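Assunto: Re: [louça-e-barro] Lavar à mão ou na máquina?

Em 20 Apr 2020, uma colega da lista escreveu:
> Queridos, herdei um serviço da Benance já com bastante uso
> e tenho medo de o pôr na máquina. Alguém tem experiência?
> E onde se arranjam peças soltas para substituir as partidas?

Olá a todos, e muito obrigada pela pergunta, que me deu vontade de ir abrir os armários da minha mãe (e lá se foi a manhã, claro!).

Eu lavo tudo à mão, com água morna e um pano macio, mas confesso que é mais por gosto do que por ciência. A minha irmã mete a Benance dela na máquina há anos, no programa curto, e só notou o brilho um bocadinho mais baço nas chávenas. Se as peças tiverem filete dourado, aí não arriscava.
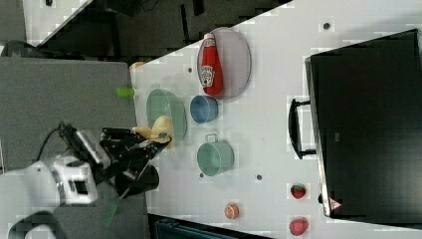 Quanto às peças soltas, a loja da Nistor costumava ter caixotes inteiros de restos de série, e foi lá que completei o meu serviço, com muita paciência e alguns pires que não condizem bem. Levem a referência do fundo do prato: a minha é a 707, e a 622 é quase igual, só que a aba é mais larga e depois não empilha. Já caí nessa!

Em julho, se as feiras voltarem, conto ir à de Ramine e posso procurar o que vos fizer falta. Mandem-me as referências em privado, para não encher a lista.

E a colega que herdou o serviço que o use todos os dias, por favor. O da minha avó passou a vida fechado na cristaleira e ainda hoje tenho pena.

Um abraço grande e saúde para todos aí em casa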